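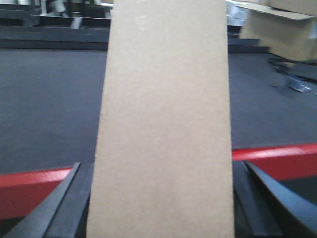

Wrist cam, cardboard strip in the fingers, box at the back right.

Home | Forums | Builds | Classifieds | Log in

Home-built arm: picks up cardboard fine, can't see past it

benchdog_juni
Okay so this is the continuation of my arm thread from the spring, which got locked when it turned into an argument about stepper drivers (my fault, partly). New thread, new problem.

Quick catch-up for anybody who missed the old one. I've got an arm bolted down in the back half of our shared shop in Wiltstead, two-finger gripper, little camera at the wrist looking out between the fingers. The job I want it to do is dumb and I love it: pick up strips of cardboard and stand them in a box, one after another, so I can have pre-cut dividers for the parts bins without doing it by hand. The grip is finally good. I swapped the finger pads in May and it holds a strip by the lower part now, nice and upright, one finger on each side.

The trouble is the view. Once there's a strip in the gripper, it goes straight up the middle of the picture, bottom to top. I've got a slice of carpet on the left, a slice of carpet on the right, and that's what my code has to work with. The box I can still see, kind of, up in the right corner, but it's soft. My box finder loves it when the gripper is empty and loses it over and over once a strip is in there.

Things I've already tried:
-- Backing the arm up before it looks. Doesn't help, the strip comes along for the ride.
-- Turning the wrist 60 degrees. Same thing, the camera turns with it. I knew this and did it anyway.
-- Shorter strips. Works great! But I need the tall ones.

Do I move the camera, add a second one, or get smarter in software? I have 8 evenings before I have to give the floor space back.

mbeki_d
Second camera. Put it on a pole or a shelf somewhere it can see the box and the arm together, leave it there forever, and let the wrist camera do only the last little bit of the pickup. You're asking one camera to do two jobs and it's got a plank in its face for one of them.

-- Desmond

cletus_y
I'll go the other way from Desmond. Don't add a camera. Every camera you add is another calibration, and in a shared shop that pole is going to get bumped by somebody carrying plywood. Ask me how many times I redid mine.

Does the box move? If the box doesn't move, look for it ONCE with an empty gripper, save where it is, then go pick up the strip and drive to the saved spot blind. The arm knows where it is. You don't need eyes for every inch of the trip.

benchdog_juni
The box does move, sort of. It's just sitting out past that low ledge at the far side of the carpet, and people kick it. I guess I could look again before every pickup? That's one extra look per strip. It'd be slow but I'm not in a race.

mbeki_d
And when somebody kicks it between the look and the drop?

cletus_y
Then a piece of cardboard lands on the floor, Desmond. It'll live.

mbeki_d
Until it's something heavier than cardboard. I'm just saying build the habit now.

sirkka_builds
Sirkka here, mostly a lurker but I had exactly this problem with paint stir sticks so I'm coming out of hiding!

What worked for me was mounting the camera off to one side of the wrist, angled in, so the thing I'm holding only covers one edge of the picture and the rest stays open. I printed a bracket, it was ugly, it flexed, I printed a thicker one, and that one's been on there ever since. You lose a little of that nice straight-down-the-fingers view for lining up the grab, and I'll admit my first few grabs after the move were terrible until I redid the offsets. But I could see where I was going with a stick in the hand, and that felt like magic after weeks of staring at a stick.

Also, what are you focusing on? The strip looks decent in your picture and the box is blurry. If your lens has a focus ring you could set it farther out. The strip going fuzzy shouldn't hurt you, you already know you've got it.

benchdog_juni
Oh, the focus thing is a good catch. I set it for close-up way back when I was fighting with the grab and then never touched it again. There's a tiny ring with a dab of glue on it. I'll go pick the glue off tonight.

kincaid_k
Couple of things nobody's brought up.

One, your strip is plain tan cardboard and your box is plain tan cardboard. If any part of that box finder is using color, the biggest tan thing in the picture is the strip. I'd bet lunch it's locking onto the strip and then getting thrown out by your size check. Put some tape on the box. Blue painter's tape, a printed marker, a paper plate, whatever.

Two, you know where the strip is going to be whenever the gripper's closed, so mask it. Black out the middle of the picture before you hand it to the finder. While you're at it, mask the bottom too, you've got those shiny red parts and the fingers down there catching the light. Glare on glossy stuff drove my edge detector nuts on an older build.

-- Kenji

benchdog_juni
Kenji. It uses color. It one hundred percent uses color. I wrote that part at 2 a.m. and I've been scared to open the file.

cletus_y
lol

kincaid_k
We've all got that file.

mbeki_d
Masking is fine as a patch but look at how the strip sits. It's wider at the bottom than the top in that picture, and the left side slants. Your mask has to be generous or you'll leave a sliver of tan down the left and be right back here next week. And make it too generous and there's not much picture left. The box is close enough to the top of the strip that I'd worry about clipping it.

kincaid_k
Fair. I'd draw the mask by hand off a saved picture, one polygon, don't get fancy. If the strips get gripped in different spots it'll wander, but with the tape on the box it may not matter.

benchdog_juni
Can I ask a side question while you're all here? There's a bunch of stuff in the background, the gray things up past the left ledge, something dark lying on the floor over by the right edge with a shiny bit on it. Do I need to clear all that out, or should the code deal with it?

sirkka_builds
I'd clear the floor, if only for the arm's sake. The stuff at the back I'd leave, you'll never get a shared shop to stay tidy and you might as well find out now what confuses it.

cletus_y
Agree with Sirkka. Anything low and dark on dark carpet is going to get whacked sooner or later. I caught a screwdriver with an elbow joint once and it went under the drill press and stayed there.

mbeki_d
Disagree a little. Clear everything, get it working clean, then put the mess back one thing at a time. Otherwise you don't know what broke it.

sirkka_builds
Okay yes, that's the grown-up answer. I have never once done it that way.

benchdog_juni
Update! Did the cheap stuff first. Glue off, focus pushed out, blue tape in a big X on the front of the box, color check rewritten to look for the blue. I left the mask out for now to see what the tape did by itself.

Ran 60 tries with a tall strip in the gripper. It found the box on all but 8 of them. Before this I couldn't get three in a row! The misses were all with the arm swung far over, where the strip itself was covering the box, and no amount of tape is going to fix that.

So I'm doing Cletus's empty-handed look as the backup. If it can't see the X, it goes to the last place it saw it and tries again from there. Desmond, I hear you on the second camera, and I'm saving it for when I have floor space that's mine.

mbeki_d
I'll take "saving it for later." Nice result. Log the misses, though, with the arm position. You'll want them.

kincaid_k
Lunch, please.

sirkka_builds
Yay!! If you ever do want the side bracket I can send the file, just print it thick. My target was 300 sticks in a box without stopping and the flex was what kept ruining it.

benchdog_juni
Yes please on the file. I've got a stack of cardboard waiting and I'd like to start it going before dinner and come back to a full box. Posting the miss log when I've got it.

974 views

Comments

wiltstead_woody: Is the shop still the one behind the old Hutchins building? Been meaning to join.

benchdog_juni: That's us, come by any evening, the side door sticks so push.

paperplate_pete: Tried the tape trick on my own setup after reading this. Use matte tape. The shiny kind flashed white under my lamp and I lost it at certain angles.

gearhead_mo: Still team second camera.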